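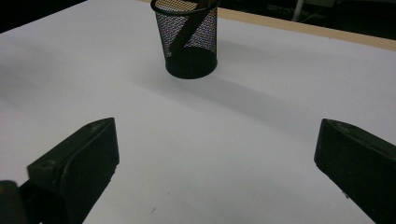 The desk, with the mesh pen holder toward the back

Home Ask Topics Desks & Home Office Log in

How do I keep a white desktop looking clean, and where does the pen cup go?
Asked by Chiyo Hattori, Monday

So I finally got myself a proper desk – matte white top with a thin light wood strip along the back – and I love it, but every little mark shows! I put a black mesh pen holder on it and now I keep finding gray smudges where I slide it around. I've been wiping with a damp cloth and it sort of works, except it leaves streaks I can see when I switch the lamp on. Do I need a special cleaner? Also I can't decide where the pen holder should live. In the middle it's in my way, and in the corner I forget it and end up with pens all over the place.

2 answers

Ruan Radebe
I've had a white desk for five years, so I feel your pain. One drop of dish soap in warm water, wring the cloth out until it barely feels damp, wipe, then go over it right away with a dry microfiber. The drying part is what fixed my streaks. For old smudges I use a melamine sponge, very lightly, and try it on a hidden spot first (I rubbed a shiny patch into mine, oops). Then stick 4 little felt dots on the bottom of the cup so it stops marking the top. Keep the water away from that wood strip too, mine swelled a bit at one end.
As for where – back edge, on the side of your writing hand. I'm a lefty so mine is back left, and I just pick it up and move it when I need to spread out paper.

deskgoblin159
just get a desk mat. covers the marks and you don't have to clean anything lol. mine was cheap and it's been fine, gets a bit fuzzy at the edges

Chiyo Hattori
Thank you both! Felt dots are going on tonight. Does it matter if they're the thick kind?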